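Home News Features Reviews Subscribe Contact

The long way to a clean cup

Teaching a machine kitchen work, one boring try at a time

By Anneli Turunen

Nine in the morning in Dusholm and Onni Vainio has already thrown out three tries. Bad grip on the first. Second one, he sneezed. Third was fine, he says, but he'd started it before the software was recording. Coffee. Start again.

Vainio runs example gathering at Trudberg, a small outfit with big ideas about housework. The plan is simple enough to say. A person steers the robot through a chore, the machine saves what its cameras saw and what its joints did, and later a learning system chews through the lot and tries to do the chore by itself. Do it enough times and you get a model. Do it badly enough times and you get a bad model.

"People ask about the clever bit," Vainio says. "I spend my day on the other bit."

The other bit is 357 usable examples of one chore, so far. Pick up a cup, move it to the rack. Another 224 went in the bin. Too slow, too jerky, operator drifted off and left the arm hanging. He keeps the rejects on a seperate drive and goes back through them in the evenings, looking for a pattern. Mostly it's tiredness. Sessions are capped at 51 minutes now, down from two hours in March.

What surprised me was how much he wants the mess. A tidy lab bench is easy to learn and useless afterwards, so the team works in kitchens - proper ones, with shiny counters and stuff left out. Move the toaster. Swap the soap. Leave the brush standing against the wall. If every example has the same bottle in the same spot, the system may decide the bottle is part of the job. Bustos, their first model, did pretty much that. Took the sponge away and it froze.

I had a go. Awful. Your own wrist knows things you never told it, and the robot's wrist doesn't. My best run took four minutes and Vainio was kind about it, then deleted it.

Reflections are the current headache. Dark glossy counter, steel sink, steel toaster, steel dishwasher, and everything throws a bit of light back at the cameras. He won't cover any of it up. The home this ends up in will have a shiny sink to.

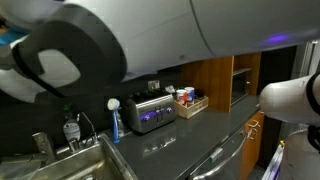

What comes next

Clunitz, the new model, starts training on 2nd September. Vainio expects it to manage cups and fumble bowls. Plates he won't discuss. Before then he wants more operators, left-handed ones especially, and a second kitchen with pale counters and worse lighting.

When I left he was putting the cup back where it started.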